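Gokska – Partienarchiv des Go-Stammtischs Luik
README, Stand 6. Juli 2019

Gokska ist eine Sammlung von 3.000 Go-Partien im SGF-Format, gespielt von Leuten, die es besser können müssten. Wer Profipartien sucht, ist anderswo gut aufgehoben. Wer wissen will, wie man eine sichere Gruppe in der Ecke doch noch umbringt, nämlich die eigene, liegt hier richtig.

Gepflegt wird das Archiv von Farah Kusuma. Beschwerden über falsch notierte Züge bitte an sie, Beschwerden über schlechte Züge bitte an die Spieler.
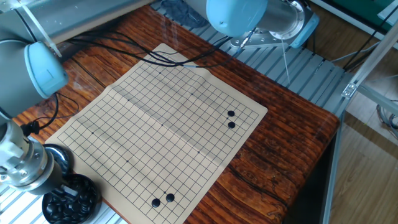

Schwarze Steine auf dem faltbaren Spielplan.

Inhalt

partien/ enthält die SGF-Dateien, eine pro Partie.
spieler.csv enthält Kürzel und Spielstärke laut Selbstauskunft. Die Selbstauskunft ist der optimistischste Teil des Datensatzes.
kommentare/ enthält Anmerkungen zu 50 Partien, überwiegend auf Deutsch, stellenweise auf Beleidigt.
zurnivach.py ist das Prüfskript. Es meldet illegale Züge, vergessene Ko-Drohungen leider nicht.

Dateinamen folgen dem Schema Jahr_Schwarz_Weiß_Nummer.sgf. Umlaute in Kürzeln werden aufgelöst, seit uns Gronley einmal einen kompletten Jahrgang als Fragezeichen importiert hat. Gronley ist unser Editor. Er ist alt, er darf das.
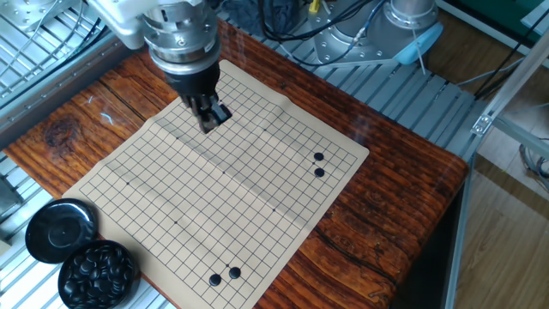 Warum steht in manchen Dateien kein Ergebnis?
In diesen Partien hat niemand ausgezählt, oder die beiden Zettel widersprachen sich. Das Feld RE bleibt dann leer. Bitte nicht nachträglich schätzen, auch wenn die Stellung eindeutig aussieht; für Weiß sah sie meistens anders eindeutig aus.

Regeln und Komi

Gespielt wird nach japanischen Regeln mit 6,5 Punkten Komi, bei Vorgabepartien mit 0,5. Abweichungen stehen im Feld KM. Steht dort 65, ist 6,5 gemeint und jemand hat das Komma verloren.
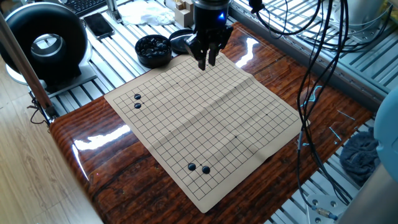 Spielplan auf dem Tisch, mit Gitter und Sternpunkten.

Bekannte Mängel

Bedenkzeiten fehlen fast durchgehend. Die Uhr ging zwar, aber abgelesen hat sie keiner.
Drei Partien sind doppelt vorhanden, jeweils mit vertauschten Farben. Beide Spieler bestehen darauf, Weiß gehabt und gewonnen zu haben.
Die Dan-Grade in spieler.csv wurden nie gegen eine offizielle Liste geprüft. Wir möchten es auch nicht wissen.

Die Korrektur der Doppelten ist für August vorgesehen. Welcher August, klären wir noch.

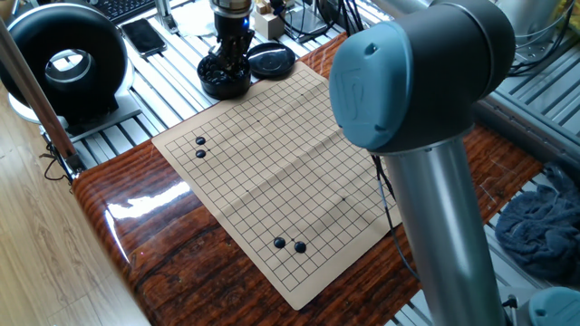 Wer eigene Partien beisteuern will, schickt sie bitte erst nach einem Lauf von zurnivach.py. Notationen auf Bierdeckeln nehmen wir weiterhin an, sofern die Zugnummern lesbar sind und der Deckel trocken ist. Bitte beide Spieler fragen, auch den Verlierer.

Lizenz: CC BY 4.0. Bei Nennung genügt »Gokska, Luik«. Klarnamen werden auf Wunsch aus den Dateien entfernt, was nach Turnieren erfahrungsgemäß häufiger gewünscht wird.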